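机器人会做家务了吗？

你每天要开多少次门？去洗手间、回房间、出门上学，手一伸，门就开了。可是对机器人来说，开门是一件很难的家务。

先说它难在哪里。机器人要找到把手，判断把手是往下压还是转一转，再弄清楚门是往里开还是往外开。它一边拉门，一边还要往后退，不然门会撞到自己。力气太小，门不动；力气太大，把手可能会坏。

玻璃也是个麻烦。光能穿过玻璃，有些传感器会以为前面什么都没有。光滑的地板会反光，亮亮的一团，机器人有时会把它当成一样东西，绕着走。

所以，很多机器人先在电脑里练习。工程师用软件做出一间间屋子，有门，有墙，有水池和垃圾桶。在这样的屋子里撞了门也不要紧，重新开始就行。

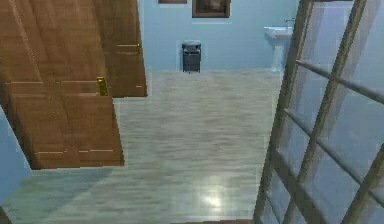

Filip说，他家的扫地机器人连门槛都过不去，哪里还谈得上开门，他觉得等机器人会倒垃圾的时候，自己早就长大了。

他说得有道理。扫地机器人没有手，门关着，它就只能停在外面。有手的机器人会的多一些，但是也慢得多。

有个叫Larneck的项目，让机器人在电脑里的屋子练习开门，一共练了3073次。后来换到真的屋子里，试了200次，打开了175次。剩下的25次，有的没抓住把手，有的门开到一半就卡住了。

175次听起来不少。可是想一想，如果你家的门每开八次就有一次打不开，你会不会着急？

再看别的家务。在工厂里，机器手拧螺丝、搬箱子已经很熟练，那里的东西总放在同一个地方。家里就不一样了：椅子会挪，书包会扔在地上，门有时开着，有时半开着。叠衣服、洗碗、擦水池，机器人都能做一点，换一户人家，又常常要重新学。

现在的答案是：能做几样，做得慢，旁边还要有大人看着。

想一想：你家有几种门？它们的把手一样吗？试着只用两根手指开门，看看哪一扇最难开。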